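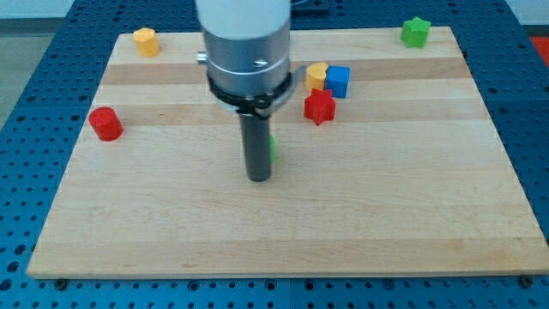 Figure 2. The pusher kit during a trial, with the rod above the board and coloured blocks placed on it.

3.2 The kit under review

The tabletop pushing kit sold by Drollholm was one of the two products we bought for this study. It comes as a box of parts for labs that already own an arm: a wooden board, a set of coloured blocks, a clamp-on mount with a straight rod, and a licence for the Plendach software. The arm is not included. We paid the list price and had no contact with the seller apart from one support request, described below.

The board is bolted down to the perforated table, and the rod is carried by the mount under the arm's wrist (Figure 2). The blocks differ in shape as well as colour. Among them are cubes, cylinders, hexagonal prisms and stars, and the software refers to each one by both properties, as in "red star" or "yellow hexagon". Typed instructions such as "push the blue cube towards the green star" are turned into short strokes of the rod. The kit does no grasping at all, and the blocks are moved only by contact.

Fitting the hardware took one of us 30 minutes with the printed guide. The guide assumes a table with a metric hole pattern and does not say what to do with any other kind. The mount went on without trouble, but the rod can be set at several heights and no gauge is supplied. If it is set too high it rides over the lower blocks, and if it is set too low it drags on the wood. We ended up using a folded strip of card as a spacer and checked the gap at the start of each session.

Calibration was less smooth. The Plendach routine asks the user to bring the rod to marked points on the board, but the marks are on a paper sheet that has to be taped in place and removed afterwards. Our first sheet had been printed at the wrong scale. We wrote to support and received a corrected file the next day.

3.3 Trials

We ran 187 instructions on the kit, in sessions spread over November. Before each session the blocks were placed by hand from a printed list of layouts, some open and some crowded. An instruction was counted as met if the named block came to rest touching its target within the time limit, with no block pushed off the board.

Open layouts gave few problems. Most failures came from crowded ones, where two blocks stood side by side and the rod moved both. Stars were harder to steer than cubes, as they tend to turn when the rod meets a point. The cylinders rolled when they were knocked over, and the software had no way of standing them up again, so those runs were stopped and marked as failed.

The rod can also hide a small block from an overhead camera. Plendach deals with this by lifting the arm away and looking again, which adds time to every stroke made near a hidden piece. The same step can be switched off in the settings, but we left it on for all the runs reported in Section 4.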